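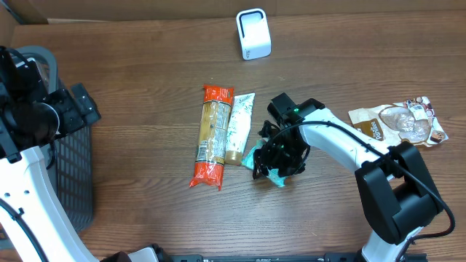
The town of Irnbridge should require every grocery store within its limits to post unit prices on the shelf, in type large enough to read from a normal standing distance. The council will take up the proposal in June, and it deserves to pass.

The case is a plain one. Package sizes change often, and seldom with notice. A shopper who has paid the same amount for years may be taking home less food for it. The shelf tag shows the total price in bold figures, while the price per pound, where it appears at all, is left to small print in the corner.

Last year the Clandura household survey put the question to 2678 residents. Of these, 2302 said they would use unit prices if they could read them. That is a clear answer, and it came from every part of town.

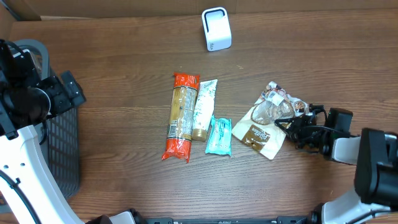
Dry pasta is among the staples the proposal would cover.

Store owners have raised fair concerns. Agnes Hägglund, writing for the Jornimum merchants' group, has warned that new tags would fall hardest on small shops with little staff time to spare. The draft rule answers this in part - shops with fewer than 50 shelf feet of packaged food would be exempt, and all others would have a full year to comply. The council might go further and offer a standard tag that any shop could print without charge.

A second objection holds that shoppers can do the sums themselves. Some can, and do. But a parent with two children and a short lunch break should not need a calculator to compare rice in ounces with rice in pounds.

The rule would set no prices and ban no product. It would ask stores to state, in one common measure, what they already charge. Residents who wish to comment may do so at the Thursday session, or in writing to the town clerk.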